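Print this story | E-mail to a friend
Reading time: 8 minutes

The Floor Sort
Plush toys, little flashlights, and the case for dumping it all out

May 16, 2020

Start on the floor. Not the shelf, not the bin. The floor.

I've tried it every other way. Tried it on the bed, where everything rolls into the dip in the middle and by bedtime you're still not done and somebody wants to sleep there. Tried it on the kitchen table in January, with dinner coming. Lost a flashlight behind the radiator for a week. The floor is flat and it's big and things stay put, mostly.

So. Two kinds of stuff in our house that never get a proper home. Soft toys and small flashlights. They travel together because they get used together, under blankets, in forts, on the long drive up to Sarkier when it gets dark before the second gas stop. They come home in the same bag and they go in the same basket and six months later you've got a basket you can't see the bottom of.

Dump it. All of it. Makes a terrible noise on a hard floor, do it when people are awake.

Then pull the soft things one way and the hard things the other. That's the whole first round. Don't stop to fix anything. Don't stop to decide if you love it. I always stop, and that's why it takes me two evenings.

The soft pile first, it's the emotional one and you want it over with. Check seams with your thumbs. Armpits go first, then wherever the tail joins. Collars and ribbons next: anything tied on gets a tug, and if it slides it gets a couple of stitches at the back where they won't show. Use doubled thread. I used single thread for years and sewed the same bear's neck four times.

White plush is its own problem. Anything fluffy and white is gray by spring, at least in a house with a dog. I don't put them in the machine anymore. Cool water in the sink, a squirt of dish soap, squeeze, dont wring. Roll in a towel and stand on it. Then dry flat, somewhere with air, and brush the fur up with a pet brush while it's still a bit damp. If you wait until it's bone dry the clumps have set and you're picking at them with a fork. (It works, the fork. It's just slow.)

Brighter colors hide more, so they get skipped more. Orange can go a very long time looking fine. Smell it. You'll know.

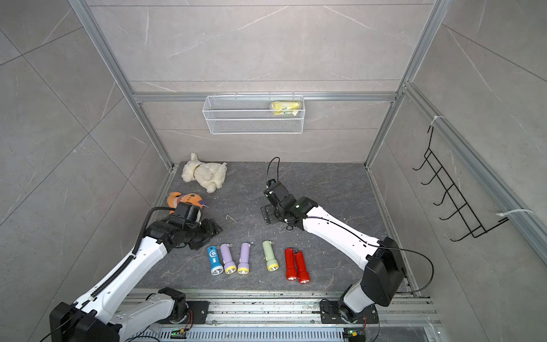 Flashlights get lined up side by side, lenses facing the same way. I do it by color so I can see what I've got two of. Then down the row, on, off, next. Anything dim goes back a few inches. Anything dead goes back further. By the end the row tells you what to do and you haven't had to write a thing down.

Dead ones, open them up. Nine times out of ten it's the battery, and the tenth time it's the battery put in backward by a person who was helping. If there's white crust on the contacts, a cotton swab with a little vinegar, then a dry swab, then leave it open overnight. Gloves if you've got them. Crust that's gone green and eaten the spring, let that one go. You can't get parts for a toy flashlight and I've looked.

Check the switch too. A kid's switch gets sand in it, or jam. Work it back and forth with your thumb a few dozen times, hold it upside down, tap. If the light flickers when you wiggle the switch it's on its way out and I'd put it in the bath toy group, meaning nobody's counting on it in a power cut.

And the battery door. If it has no screw, it doesn't live in my house with anyone under three. Tape isn't a fix. I used tape. The baby ate the tape.

Now homes. I bought a set of canvas drawers at Correia, the housewares place out by the ring road, and they were nice drawers, and they did not work, because a drawer is a basket you can't see into. What did work was an open Maltusen crate on its side with the plush standing up in it like books. Flashlights in a loaf pan on top. A loaf pan is exactly the right shape. Ours had a dent in it anyway.

One flashlight stays out of the pan, on a hook by the bedroom door, at kid height. Pick the brightest color for that one, so you can tell them "get the red one" over the phone. We had the lights out for 2 hours last winter and the hook was the only part of my system that held up.

How many to keep? I used to have a rule. The rule was eight soft toys, and then there was a birthday, and the rule was the crate. If it fits standing up it stays. If it has to be shoved, something goes, and the kid picks what. Mine picked a perfectly good rabbit and kept a thing with no face. Fine.

The ones that leave, wash them before they go. The swap table at Jirkell takes clean plush and working lights, batteries out, in a seperate bag. They'll turn you away with the sticky ones and they should.

Next round is in the fall, before the forts start up again. I've got one lamp still sitting open on the windowsill, drying out. Forgot which door goes with it.

Related
- Five Ways to Wash a Thing That Says Do Not Wash
- The Loaf Pan, and Other Kitchen Stuff That Left the Kitchen
- Fort Season: Blankets That Stay Up
- What We Keep by the Door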